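Walk-through of the Clostley building, ground floor and stockroom. Date of check: 2023-08-09. Last full check was before the shelving went in, so a few items below are new to the form.

Marks used: OK, FIX (needs work, can stay in use), STOP (out of use until fixed).

## 1. Exits and walkways

- [x] Front door opens fully, no key needed from inside — OK
- [x] Rear door opens fully — OK. Push bar is stiff on the left side.
- [ ] Exit sign over rear door lit — FIX. Sign is dark on battery. It works on building power.
- [x] Main aisle clear to full width — OK
- [ ] Side aisle by the returns desk clear — FIX. Flattened boxes leaning on the wall. They were moved during the check but there is no set place for them.
- [x] Floor mats flat, no curled edges — OK

Comment: the side aisle was marked FIX last time too. The boxes come in from Pollton every delivery day and pile up by lunch. A wall rack or a second bin would take care of it. Moving them by hand each time will not.

## 2. Fire equipment

- [x] Extinguisher, front counter: gauge in green, pin and seal in place — OK
- [x] Extinguisher, stockroom: gauge in green, pin and seal in place — OK
- [ ] Extinguisher, break room — FIX. Gauge is fine, but the tag is missing, so the last service can't be confirmed.
- [x] Smoke alarms sounded on test button — OK
- [x] Sprinkler heads clear of stock — OK. Top shelf load in bay 4 is close to the limit. Keep it at one layer.

## 3. Shelving and stock

- [x] Uprights plumb and bolted to floor — OK
- [ ] Load signs on every bay — FIX. Bay 10 has none. The same sign as the other bays applies: 2000 pounds per bay, spread evenly.
- [x] No bent beams or missing clips — OK
- [ ] Heavy items stored between knee and shoulder height — FIX. Rirkine paint cans are on the top shelf again.
- [x] Step stool feet and treads — OK
- [ ] Rolling ladder — STOP. One caster lock does not hold. Tagged and moved behind the stockroom door.

Comment: do not take the tag off the ladder to "just use it for a minute." Use the step stool or ask for the lift. The replacement caster is on order from Costache and should be in before the end of August.

## 4. Work tables and small parts

- [x] Tabletops clean and free of splinters — OK
- [x] Knives closed or sheathed when not in hand — OK
- [x] Loose parts kept in trays, not on bare tabletops or the floor — OK
- [ ] Trays emptied at end of shift — FIX. Several still held parts from the day before.
- [x] Table lamps: cords and plugs — OK

Small round parts are the main slip risk in this area. Trays should have a raised rim, and one tray should hold one kind of part. Put them well back from the table edge.
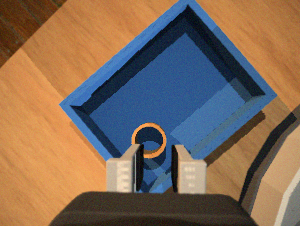

The evening shift asked that the end-of-shift rule be changed, as emptying every tray means sorting the same parts again in the morning. Their suggestion is a lid and a label for anything left overnight. That would be acceptable if the lids stay on and the trays go on the shelf. It is not in the rules yet, so the item stays at FIX for now.

## 5. Electrical

- [x] Panel door closes, clear space in front — OK
- [x] Breakers labeled — OK. Breaker 23 is labeled "misc." Please find out what it feeds and write that down.
- [ ] No extension cords in permanent use — FIX. The fan in the break room has been on one all summer.
- [x] Outlet covers in place — OK
- [x] Outlet near sink trips on test and resets — OK

## 6. First aid and break room

- [x] Kit on the wall and easy to reach — OK
- [ ] Kit stocked to the list inside the lid — FIX. Almost out of large bandages, and the burn gel is past its date.
- [x] Eyewash bottle sealed and in date — OK
- [x] Emergency numbers posted by the phone — OK

## To do first

1. Exit sign battery, rear door.
2. Ladder caster. Ladder stays out of use until the lock has been tested under load.
3. Paint cans down from the top shelf.
4. Service tag for the break room extinguisher.
5. Bandages and burn gel.

Write the date and your initials next to each item when it is finished. Leave this sheet on the clipboard by the rear door — the copy in the office is for reading only.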